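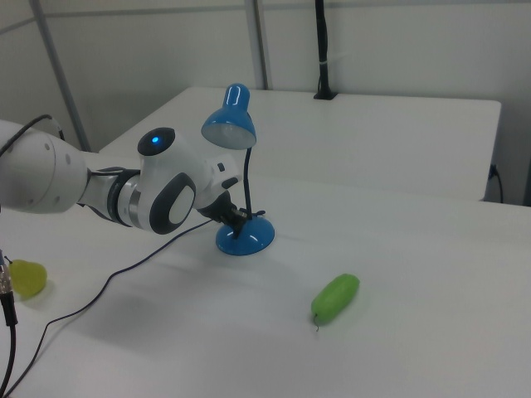 Ticket 190: Blue desk lamp, head will not hold position

Status: Closed
Opened by: Judite Esteves
Assigned to: Ákos Borbély
Product line: Kurko small desk lamp, blue
Site: Sustthorpe, upstairs workroom
Priority: Low

Problem as reported

The shade on the blue lamp drops when it is set to point forward. It stays up for a few minutes, then the neck sags until the light falls on the base instead of the table. If the shade is turned to one side it holds longer. The light also cuts out now and then, usually when somebody pulls the lamp closer. I have swapped the bulb and the fault is the same. The lamp is on the white table with the soft toys, cord running off the left side.

Judite

Log

Entry 1 – Á. Borbély

Read the report. Two separate faults until shown otherwise: (a) neck does not hold, (b) intermittent power. Asked Judite for the following:

Which outlet is in use, and is there an extension cord between the lamp and the wall?
Does the light cut out when only the shade is moved, with the base held still?
Is the base sitting flat?
Has the neck been bent sharply close to the base at any point?

Asked her not to straighten the neck by hand for now. It gets worse if it is worked back and forth.

Entry 2 – J. Esteves

Extension cord, yes. The long one from the supply closet. Light does not cut out when I move the shade only. Base looks flat to me. No idea about the neck, the lamp was here before I was.

Entry 3 – Á. Borbély

Fault (b) is then most likely in the cord or the extension and not in the lamp head. Steps sent:

1. Switch off and unplug at the wall.
2. Take the extension cord out of the circuit. Move the lamp close enough to plug in directly.
3. Switch on. Leave the lamp alone for ten minutes.
4. With the lamp on, lift the cord a little near the base and lay it down again. Do not pull. Note any flicker.
5. Repeat halfway along the cord and again near the plug.
6. If the light flickers at any point, unplug and stop. Report which point.

Entry 4 – J. Esteves

No flicker at any of the three points. Plugged straight into the wall it stayed on the whole afternoon. Put the extension back and it went out the first time I moved the lamp. So it is the extension?

Entry 5 – Á. Borbély

Extension cord is suspect. Tag it and take it out of use. Do not put it back in the closet. Leonilde Rebelo has a replacement on the shelf marked Clendine, lower left.

Fault (b) moved to pending. Continuing with (a).

Entry 6 – Á. Borbély

Visited the workroom. Notes on the neck:

The lamp has a thin black flexible neck between a domed base and a bell-shaped shade. The neck is meant to take a gentle curve along its full length. On this unit nearly all the bending has been done in one short section a little way under the shade. That section is soft. The rest of the neck is still stiff and holds well.

Base checked on the table. No rocking. Base screw on the underside was loose by almost a full turn and the neck could be rotated in its seat with two fingers. Tightened. Sag is reduced but not gone.

Tried the shade in four positions. Upright: holds. Tilted to the left: holds. Tilted to the right: holds. Straight forward and low: drops after several minutes. Consistent with the report.

Entry 7 – C. Kuster

Saw this one in the queue. We had the same thing on a Lobo lamp in May. The bulb was the wrong type and much heavier than the one the lamp came with. Worth checking before you order a neck. Judite says she swapped the bulb but does not say for what.

Entry 8 – Á. Borbély

Checked. Cyrill is right about the weight. The bulb fitted is an old glass reflector type from the drawer, 56 g on the kitchen scale. The standard LED bulb for this lamp is a good deal lighter. The bulb that came out before it was also a reflector, so the neck has been carrying the extra load for a long time.

Standard bulb fitted. Shade set straight forward and low, left for one hour. No visible drop. Left overnight, same position. Dropped slightly, still usable.

Entry 9 – J. Esteves

Much better. One question – should I carry it by the stem or by the base? People here grab it by the stem.

Entry 10 – Á. Borbély

By the base, both hands, unplugged. Gripping the stem low down does less harm than gripping it high up, but the base screw works loose either way. To aim the light, support the neck with one hand and turn the shade with the other. Spread the bend over the whole neck.

Also keep some slack in the cord. A long loose curve on the table is fine. A straight tight line to the outlet is not, and the toys should stay off it.

Entry 11 – L. Rebelo

Replacement extension issued. Old one opened at the socket end: one conductor had pulled out of its terminal. Scrapped. Reflector bulbs removed from the drawer. A new neck can be ordered from stock list item 500 if the sag comes back, delivery is slow.

Resolution

(a) Neck sag: overweight bulb, loose base screw, local wear in the neck. Bulb replaced, screw tightened. Neck not replaced.
(b) Intermittent power: faulty extension cord. Replaced.

Follow-up: check base screw at the next room inspection. Adelino Neves to add bulb type to the label under the base.

Closed 13th July, Á. Borbély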